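Home | Products | Newsroom | Stockists | Contact

June
By Yanti Tambunan, Primano press desk

PRIMANO LAUNCHES A PAPER BAG, AND WOULD LIKE YOU TO PUT RUBBISH IN IT

Household goods firm Primano has spent 24 months developing a bin. The bin is a brown paper bag. It is called the Sasum, it stands up on its own, and it goes on sale this June in packs of 100.

The Sasum is meant for the worktop, where most kitchen rubbish begins its life and where a surprising amount of it stays. Noodle wrappers, the torn-off corners of sauce sachets, onion skins, the sleeve from a pair of chopsticks: all of it tends to gather beside the chopping board until somebody sweeps it up with a forearm and carries it, dropping bits, to the pedal bin across the room. Primano's suggestion is that you stand a bag where the mess is and fold the top over when you are done.

"People asked us whether the world needed this," said Suryani Halim, head of kitchen products at Primano. "I said the world had been using an old bread bag hung on a drawer handle, and that I had seen the floor underneath it."

The company looked at a good many grander ideas first. There was a hinged steel caddy, which pinched. There was a silicone tub that held on to the smell of garlic with real loyalty. Both were tried out in the Primano test kitchen by Darmawan Sopacua, who cooks lunch there for the staff and has firm views on anything that takes up room next to the hob. He had been using a paper bag from the greengrocer the whole time and saw no reason to stop.

That bag became the first Sasum, more or less. The rest of the work went into the base, the folds and a long argument over height. 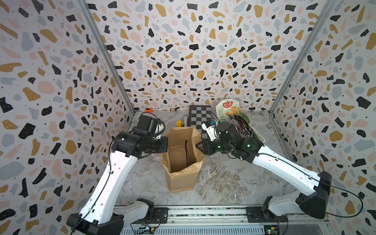 Height matters more than one might think. Too tall, and a light wrapper catches on the rim and drifts down behind the kettle. Too short, and anything long has to be folded, and nobody standing over a hot pan wishes to fold rubbish. The bag that is going into the shops has its top edge turned down once to keep the mouth open, though the crease softens with handling and the thing does look a little tired by the end of the evening. Primano considers this fair. So does the cook, usually.

The Sasum comes in one colour, brown, after a short and costly flirtation with sage green. It has no lid, no handle and no app. It is sold flat and opened by putting a hand inside and pushing, a step the instruction leaflet covers in 3 drawings. An early version of the leaflet had eleven and was used mainly as a liner.

Dry rubbish suits it best. Teabags should be squeezed first, and Primano would rather not hear from anyone who has poured soup into one -- it has already heard from several. Plastic wrappers need to be tipped out and sorted according to local rules before the bag itself goes in with the paper, provided it is clean enough. If it has had fish in it, it isn't.

An opening run of 4000 packs has been made for Primano by the paper converter Krishnan, and will be stocked through the homeware chain Prakex. Prakex buyer Thirumalai Alva took a trial case home before placing the order.

"My family thought I had left my lunch on the side," he said. "By the weekend there were crisp packets in it, and one of my good teaspoons. I ordered the bags and found the teaspoon, so I was pleased on both counts."

A larger size for the floor is being thought about. Ms Halim describes it as "the same, but further down". A refill pack was also discussed at some length before it was pointed out that the product is already a pack of bags.

Shops wanting a sample, and journalists wanting somewhere to put their biscuit wrappers, should write to Juwita Subramaniam at the Primano press desk, who answers the post between nine and noon and will send samples flat.

ENDS

We use cookies to remember your settings. Accept | Manage cookies
Sign up for the Primano newsletter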